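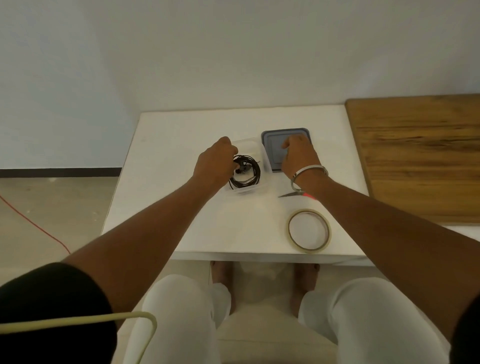

How to Oil a Wooden Cutting Board

My sister-in-law gave me a maple board four years ago and I ruined it in one winter. It went gray and fuzzy, then split right down the glue line. So now I oil mine on a schedule, and I'm a little bit evangelical about it!

You'll need food-grade mineral oil (the drugstore kind is fine), a clean cotton rag, and some 220-grit sandpaper if your board feels rough. Skip olive oil — it goes rancid and your apples will taste like an old pantry.

Wash the board with dish soap and warm water, both sides, then stand it on its edge and leave it overnight. I mean overnight. I've tried cheating with a hair dryer and the oil just sat on top in sad little patches.

Next day, sand with the grain if it needs it and wipe off all the dust. Pour on a puddle the size of a pancake and rub it around with the rag. Do the top, the bottom, the edges, and especially the ends, which drink like crazy. If you only do the top, the board can cup on you.

Leave it for 12 hours, then buff off whatever's still sitting there. A brand new board usually wants a second coat, sometimes a third.

After that I do mine once a month, or whenever water stops beading up on it. In April, when the heat goes off in our house, I get lazier and stretch it to six weeks.

Nawal Belkadi asked in the comments about walnut oil. It works, and it smells lovely, but please don't use it if anyone at your table has a nut allergy.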